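4 min read
Print | E-mail this article

My Month of Going to Bed Early
By Aniela Sowa

I used to brag about how little sleep I needed. Five hours, a big mug of coffee, and off I went! Then in March I nodded off on the bus home from work, sailed right past my stop and woke up at the Mesumport ferry dock with my bag on the floor and my cheek against the window.

So I gave myself 27 nights to fix it. The first week was awful. I lay there at ten o'clock, wide awake, mentally rearranging the kitchen and replaying a silly argument I'd had with my sister over a casserole dish. My friend Zeman (she's a night nurse, so she knows a thing or two about lousy sleep) told me to quit trying so hard and get up at the same time every morning, no matter what kind of night I'd had. I hated that advice. I still followed it.

The phone was the harder part. I moved it out to the hallway and bought a plain alarm clock, a loud ugly thing that ticks — I keep it in a drawer now, under a sweater. Coffee after lunch went too, and I missed it more than I'd like to admit.

Supper was the change I never saw coming. I'd been eating at nine or later, usually standing up, and then wondering why my stomach was grumbling at midnight. Now I eat at six thirty, sitting down, and if I get hungry later I have a banana or some toast.

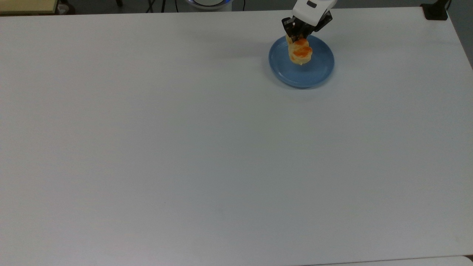
A blue plate on a white table.

By the third week I was dropping off before I'd finished a chapter. I still have bad nights, mostly when work is crazy, and I still stay up too late when my cousins visit. But I haven't seen the ferry dock since.

Contact us | © Sumow Magazine | Back to top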